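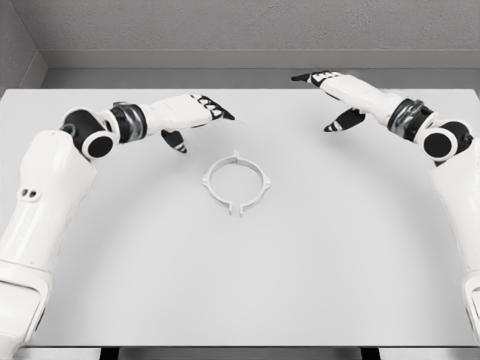 Written by Kenza Badawi. Technical review: Younes Kamel. Revised 08/03/2021

Section 4. Preparing a Two-Arm Cell for Small-Part Handling

4.1 Scope

This section covers the set-up of a Justero two-arm cell for work on a single small part, first in simulation and then on the physical table. It applies to the ring clip task and to any other task in which the part is light, thin and close in color to the work surface. Tasks that involve tools, liquids or parts with sharp edges are covered by the site's own risk assessment and are outside this section.

The rules below assume that the operator has completed the start-up checks in Section 3 and that the cell has been cleared for powered use. Where a local safety rule is stricter than the one given here, the local rule applies.

4.2 Start pose

A run begins with both arms reaching in over the table, one from each side, and both hands held clear of the surface. The ring clip lies flat between them. Neither hand is in contact with the clip or with the table.

The two hands do not need to be at the same height. In the standard start pose for this task the right hand sits higher and farther back than the left. What matters is that the hands stand at similar distances from the part, so that neither arm is favored when the controller chooses which one moves first.

4.3 Setting the start pose in simulation

1. Open the task file and load the Hetano scene for the ring clip. Wait for the status line to read READY before making any change.

2. Confirm that the ring clip is the only loose object in the scene. If a part remains from an earlier session, delete it from the object list. Do not push it out of view with an arm.

3. Set the clip flat on the tabletop. It may lie toward the back half of the table, as long as both hands can reach it with the elbows inside their limits.

4. Check the clip's orientation. The narrow gap in the ring, with a short prong on either side of it, faces the front edge of the table. The remaining tabs then point left, right and toward the back wall.

5. Move the left arm to its stored start pose, then the right arm. Move one arm at a time.

6. Look at the space between thumb and fingers on each hand. Both hands should be open before the run starts. A closed hand at this stage usually means that the last session was ended with the stop command and the fingers were never reset.

7. Save the pose under a new name. Do not overwrite the supplied pose file.

NOTE: The supplied pose file is number 213. If it has been overwritten, restore it from the install folder before continuing.

4.4 Part visibility

A pale clip on a matte white table gives very little contrast, and its shadow is faint. Part detection that works well on darker parts can fail here without an error message. The controller will report a position, but the position may belong to a patch of shading on the table.

1. Run the detection check with the clip in place and write down the reported position.

2. Remove the clip from the scene and run the check again. The correct result is NO PART. Any reported position at this step is a false detection.

3. If a false detection occurs, raise the contrast setting by one step and repeat both checks.

4. If the fault remains after two changes, stop and report it. Do not keep raising the setting. High values cause the outline of the ring to break up, and the gap can no longer be told apart from the rest of the edge.

CAUTION: Do not recolor the clip or the tabletop in simulation to get a clean result. A run tuned on a dark part will not carry over to the physical cell, and the results may not be entered in the task record.

4.5 Approach and contact rules

The following limits apply to every run, in simulation and on hardware.

a. Only one hand may approach the clip at a time. The other hand holds its pose until the first has either gripped the part or backed away.

b. The approach is made from above, with the thumb and fingers open. Sliding a hand along the table toward the part is not allowed.

c. Grip the plain part of the ring between two tabs. Do not grip on a tab, and do not grip across the gap. The ring is not closed at that point, and pressure there will change its shape.

d. If the hands are to pass the clip from one to the other, the receiving hand must have a confirmed grip before the giving hand opens.

e. If contact with the table is reported, the arm stops. The operator clears error code 2255, returns the arm to the start pose and begins the run again from the first step. Do not resume from the point of contact.

NOTE: Simulated contact forces are an estimate. Thin parts may pass slightly into the table surface in the model and still show a good grip. Treat simulated grip results as a check of reach and order of motion – not as proof that the grip will hold.

4.6 Moving to the physical cell

A pose saved in simulation may be used on hardware only after the steps below have been completed and signed for by two people.

1. Compare the table height and wall positions in the model with the measured values on the cell data sheet. The back wall and side wall must both be present in the model. An arm that has room to swing in an open scene may not have it in a closed booth.

2. Close the booth and confirm that no person is within reach of either arm.

3. Run the motion at reduced speed with no part on the table. Keep one hand on the stop control for the whole run.

4. Place the clip, close the booth again and repeat at reduced speed.

5. Record the result, the pose file name and both signatures in the task record.

WARNING: Never reach into the booth to straighten the clip while the arms are powered, even if both are holding still. An arm that is holding a pose is still under control and can move without notice.

4.7 Records

Keep the task record with the cell. Failed runs are entered in the same way as good ones, with the step number at which the run ended. Records are reviewed each August, together with the contact limits in 4.5.

Sites that use the Oralbridge log tool may enter the record there. The paper copy is then optional, but the two signatures are still required.

Filed under: Guides › Robot Cells › Set-Up and Safe Use

We use cookies to remember your settings and measure page visits. By continuing to browse you accept our cookie policy. Accept | Manage settings

© 2021 Justero Documentation | Contact us | Terms of use | Back to top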